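Blog > Days Out > Open day at Wallner

So I finally got to the Wallner open day, after missing it in May because I had the date wrong (my own fault, I'd written it on the wrong calendar). It's out past the Skollwood turnoff, 30 minutes by bus and then a bit of a walk. Coffee was free, which put me in a good mood straight away!

The bit I'd come for was the kitchen demo. Nhung Văn was running it, and she was lovely with the kids up front, who wanted to know if the robot could do their chores. It works at a real dishwasher with the door down, and she said the racks give the team more grief than anything else they've tried. All those skinny tines and shiny steel, apparently it's murder on the cameras. 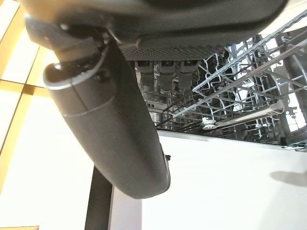 I asked how long they'd been at it and she said 2 years, with 778 practice runs on dishes alone. My neighbour in the crowd reckoned he'd done more than that since Christmas, ha.

Next door was the Castska stand, mostly conveyor stuff for bakeries. Not really my thing, but the fellow gave me a pen and a colour brochure. I skipped the Platley talk because the lineup was out the door (they'd had 500 people sign up).

Wear decent shoes if you go, the floors are all concrete. Last bus back is at ten past five.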